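Prosedow Brushed Cotton Flat Sheet

The Prosedow flat sheet is a mid-weight brushed cotton sheet for everyday use at home, in guest rooms and in small rental properties. It is sold singly or in packs for buyers who keep several beds made up. Fitted sheets and pillowcases in the same cloth are listed separately.

The cotton is woven and finished at the Brurkeck mill, then cut and hemmed at our Cirkevon workroom. Brushing is done on both faces, so either side can go up. Expect a little lint in the first few washes - clean the dryer filter after each load.

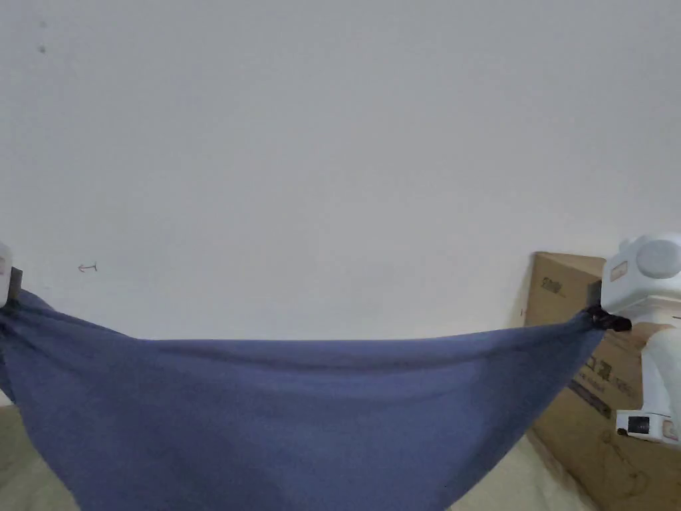

Sizes and colors

Twin, full, queen and king. Colors are white, oatmeal, blue-gray and moss. Dye lots vary slightly, so order matching pieces together if the shade matters to you. King is not available in moss until March.

Care

Machine wash warm with like colors. Tumble dry low and remove while slightly damp if you plan to iron. Do not use chlorine bleach. Fabric softener is not needed and will flatten the brushed surface over time.

Ordering

Single sheets ship from stock. Trade packs hold 22 sheets of one size and color. Orders of 60 sheets or more are handled by our distributor, Iyer, and can be hemmed to a custom length - allow extra time for these.

Page updated 2022-10-24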